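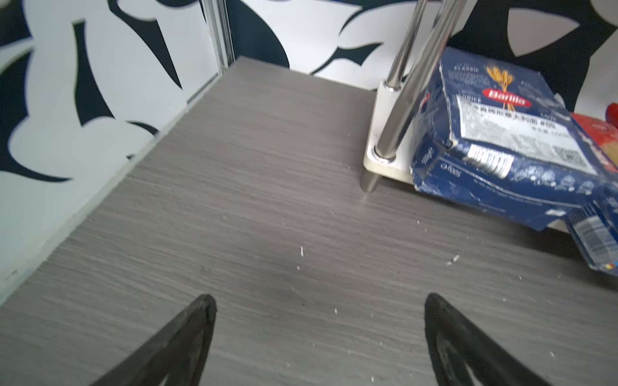
Deepika Venkataraman told me right away that I had the whole thing backwards. I'd walked into the Bolmont lab asking how you teach a gripper to pick up a box of pasta, and she said picking it up was the easy half. "Ask me how it decides where to look first," she said. So I did!

The method is called Dullow (after a village Satish Rajan used to bike through). The arm gets two looks at a shelf from the camera at its wrist before it commits to a grasp. It picks the second look itself, going wherever its own guess about the edges of a package is shakiest. "Boxes that stick out over a shelf are the worst," Satish told me. "You see a big flat face and you think, great, grab that. Then the fingers hit the one lying next to it."

They ran 1000 grasps with a single look and 1000 with two, on the same groceries. I asked if they swapped in fresh boxes when the corners got creased. Satish laughed and said no, they want them beat up, like what you'd find in a real store (I've bought that pasta, he's right).

The second look cut the collisions with neighboring packages by 19 percent. I thought that sounded kind of small, and I said so. Deepika didn't mind. "It's small if you do it once," she said. "We'd like to do this all day long." What bugs her more is shiny metal. Rai, their edge-finding software, still reads a reflection as a package edge now and then, and the arm goes off to inspect it very seriously while everyone waits.

They're rewriting that part now. Satish wants a third look, Deepika thinks it'll make the arm too slow, and they were still going back and forth about it when I left to catch my bus.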